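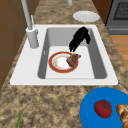
Histholm Amateur Boxing – Progress Report to the Daly Fund
April 5, 2020
From Darragh Gilmartin, head coach

Where we are

Short one this time, sorry. Gym doors closed for now, all shows off the calendar. Up to the shutdown the season was going well and I want that on record before we get into the money.

Boxers

16 carded boxers on the books, four of them new since October. Two of the new ones are girls from the Dronddale side, both training at 119 pounds or close to it, so they can spar each other. Big help. Before that we were driving to Bruvov every time we needed rounds for a girl that size.

Bouts

Home show in October went ahead as planned. Then the away trip to Bruvov. We won more than we lost. One stoppage against us, second round, kid was fine and passed by the ringside doctor, sat out his full suspension and came back to light bag work. Our heavyweight lost a split decision I still dont agree with. Regional novice finals were next up and we had four entered. Postponed, no new date.

Money

Grant received: $2,856. Spent so far: $2,000. Went on headgear, the new ring canvas, medicals and van fuel for Bruvov. Receipts are scanned and will come in a seperate email. The remaining $856 was set aside for entry fees and travel to the finals. I'd like to hold it over to next season if the Fund is OK with that. Need a yes or no in writing please, the bank asks.

Training at home

Sending out a round-by-round sheet by text. Rope, shadow boxing, core, road work alone. No sparring, no pads with anyone outside the house. Most are sticking to it. A couple have gone quiet and I'm calling the parents this week.

Still to do

– Renew coach cards, mine and the assistant's
– Fix top rope, ring post by the door side
– New medicals for anyone whose book runs out during the break
– Pick a new date for the Dronddale show, once they'll talk dates

Next report when we have a reopening date. Call me on the gym number, it forwards to my cell.

Darragh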